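Block mosaic in a rail frame, do I close the corner or leave it?

Jump to last post | Subscribe to thread

studsup_marge
Okay so I've been chipping away at this for weeks and I need outside opinions before I build it bigger. The plan is a mosaic for the Jellarby show made of chunky square blocks, each one a fat base with a smaller brick on top so the whole thing has a bumpy, quilt kind of look. They all sit inside a frame of dark gray rails on a gray baseplate. Three rows of five is my test patch. The finished one will be a lot bigger, I've already bought 2000 bricks and I'm scared to open the second box.

My question is about the rails. I like having some bare studs between the blocks and the frame, kind of like the mat around a print. My brother-in-law says it looks like I ran out of bricks. So who's right?

plate_tectonic
Pics or we can't help you. Also which baseplate, because if it's one of the old warpy ones you've got bigger problems than a corner.

studsup_marge
It's flat, I checked it with a ruler like a crazy person. Give me a minute, photos coming.

greebleton
While we wait: leave the corner open. Closed frames always look like a parking lot to me.

plate_tectonic
They look finished. That's what a frame is for!

studsup_marge
Right, let's see if this works.
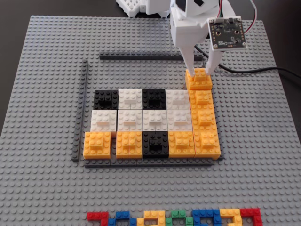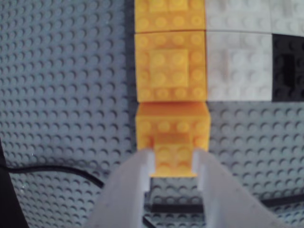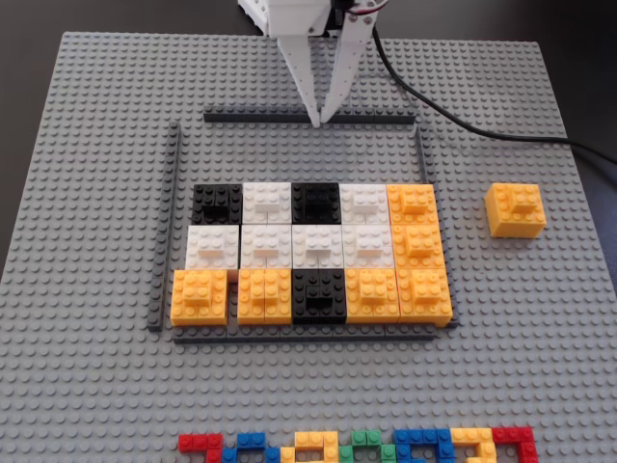

Same gray baseplate in all three. Last one has the best view of the colors.

Category: Mosaics and Brick Art > Work in Progress

plate_tectonic
Oh I like this a lot more than I expected to! The bricks on top really make it. I was picturing something flat.

But yeah, look at the upper left corner in the third one. The left rail stops short of the top one and there's a gap. Once I saw it I couldn't look at anything else. Slide it up and be done.

greebleton
The gap is the best part, don't touch it.

Bigger issue for me is the empty strip up top. You've got the bottom rail tight against the last row and then all that bare plate above the first row. So it looks like everything slid downhill. Either center the blocks or add a row.

studsup_marge
Ha, okay, the strip is kind of on purpose. I wanted one tight side and one roomy side, like a heading space. But "slid downhill" is going to be stuck in my head now so thanks for that.

Adding a row is possible. I'd need more black though, and I'm short on black.

tinfoil_tansy
Hi, quilter here, not much of a brick person (my kid is, I just pay for it). In quilts we'd call that a border and you'd want it to be the same all the way around or very clearly different. In the first picture there's a skinny little gap down the left side and then the wide strip on top. The skinny one looks like a mistake next to the wide one. I'd close up the left and keep the top.

studsup_marge
Oh that's really useful. Clearly different or the same. I might print that and tape it over my table.

plate_tectonic
Color question. Is that yellow or orange? In the first picture the stack at the upper right looks straight-up orange to me, and in the third one everything in the grid that isn't black or white looks yellow.

studsup_marge
I go back and forth on it myself. I got them secondhand off Verik, lot 2402, and the listing called it "warm yellow," which could mean anything. Under my kitchen light they go one way, by the window they go the other. If I had to name it I'd say yellow-orange and refuse further questions.

brickbucket_lou
Be careful with Verik lots, people mix shades in there all the time. I ordered tan once and got two kinds of tan plus something I'm pretty sure was a tooth-colored baby toy. Sort them in daylight before you commit to a big mosaic. You won't see it in fifteen blocks but you'll sure see it in a whole wall.

greebleton
Mixed shades are fine, it gives it life.

brickbucket_lou
On a castle wall, sure. On a graphic three-color thing like this it'll look dirty.

greebleton
Agree to disagree. I'd rather see a little wobble in it.

plate_tectonic
You'd rather see wobble in everything, you voted for the open corner.

tinfoil_tansy
Going back to the pattern, can I ask what it's supposed to be? I count three black, six white and six yellow in the last picture. The top row goes black, white, black, white, yellow and I can't tell if that's the start of a checkerboard or a letter or what.

studsup_marge
It's a test patch so it isn't a picture of anything yet! I'm just trying colors next to each other to see what pops. The big one is going to be a lemon tree in a black pot with white tiles behind it, if I can get it to read from across a room. Black next to white is super strong, yellow next to white kind of melts a bit.

brickbucket_lou
Then outline the lemons. One block of something darker between yellow and white and it'll snap right into place.

studsup_marge
Every outline block is a block I have to buy, but yeah, you're right.

hollowstud
Question about the second picture. The yellow-orange piece at the bottom of that column has a smooth sloped face. Are you putting slopes in the mosaic? Everything else has studs showing and I think the slope breaks it up in a nice way. It catches the light in a totally different way than the studs do.

plate_tectonic
See, I'd keep slopes out of it. Studs everywhere or nowhere.

studsup_marge
I love a slope and I have a whole tub of them. Haven't decided. What I like is that you get this bright band right next to all the little bumps. Maybe for the lemons only? So they shine and the tiles don't?

hollowstud
Lemons only, YES. Do that.

plate_tectonic
Fine. Lemons only. I can live with lemons only.

corner_hoarder
Coming in with the boring practical stuff. How are you getting this to Jellarby? I took a framed mosaic there last year and the blocks were fine but the baseplate flexed when I lifted it and a whole row popped. Put the plate on a board before you build, not after. I used a shelf out of an old Reinholz bookcase and it worked great, plus it has a finished edge so it looks nice on the table.

studsup_marge
I hadn't even thought about moving it. It's been sitting on a dark tabletop this whole time and I was kind of enjoying how the gray looked against it.

corner_hoarder
Then get a dark board and you keep the look. Measure your trunk first. Ask me how I know.

brickbucket_lou
Seconding the board. And count your blocks before you commit to a size, because if every block is a base and a top then 2000 bricks goes a lot quicker than you'd think. If it's one of each that's 1000 blocks, and less if your bases take more than one brick.

studsup_marge
My bases do take more than one. I've been avoiding that math. So a smaller lemon tree, or more bricks.

brickbucket_lou
Detalport sells loose black by the bag and it's all one shade, in my experience anyway. Shipping is slow. I'd order before Thursday if you want it this month, they only pack once a week.

greebleton
Detalport's bags always have a few scratched ones.

brickbucket_lou
Put the scratched ones in the bases then, all you'd see is the rim.

studsup_marge
Okay, ordering black tonight. Here's where I've landed so far. Left rail moves in against the blocks, the wide strip on top stays (sorry greebleton), slopes for the lemons, yellows get sorted by the window in the morning. Corner is still up for debate. The vote's at 9 for closing it if I count my family, and they all live with me so they don't get to be neutral.

greebleton
Family votes shouldn't count.

plate_tectonic
They count double. Close the corner.

tinfoil_tansy
If you move the left rail in, doesn't the corner change anyway? You may have to rebuild it no matter what. I'd set the rail down loose first and look at it for a day or two.

studsup_marge
Hm, yeah, it does. Going to go move it now and see. Does anyone know if the Jellarby tables are the deep ones or the narrow ones? The form just says "table."

corner_hoarder
Narrow, last time. Two of them pushed together if you ask early.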